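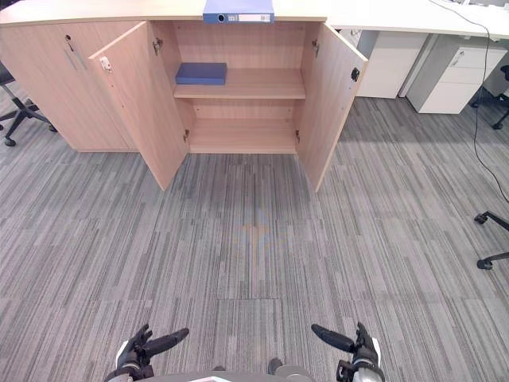 About us

Hi, I'm Marlene Reuter, and I run Stunolen together with Ida Rieger. We look after other people's paperwork: service records, warranty files, delivery notes, all the stuff a small firm has to keep and never wants to see again. We started out with one customer (thank you, Stöcker!) and we now keep files for 140 of them.

For years a good part of my day went into fetching and putting away. Binder out, binder back, close the cabinet, sit down, phone rings, up again. In May we began handing that part over to robots, and I was nervous about it, I'll admit. So were the six of us who do the filing. We talked it through over a very long lunch and agreed on one thing up front – everybody keeps their job and their hours.

What changed is what fills those hours. Ida calls customers back the same morning now. I've finally learned our index system, Grollel, properly, and I've stopped going home with a sore back! We still check every file by hand before it goes out, and the odd labels still come to a person. Some days the robots are slow and we grumble at them.

Want to see how we work? Come by our office in Flukelach, we're there from 8:30 in the morning and the coffee is decent. Ring the bell twice – the first one sticks.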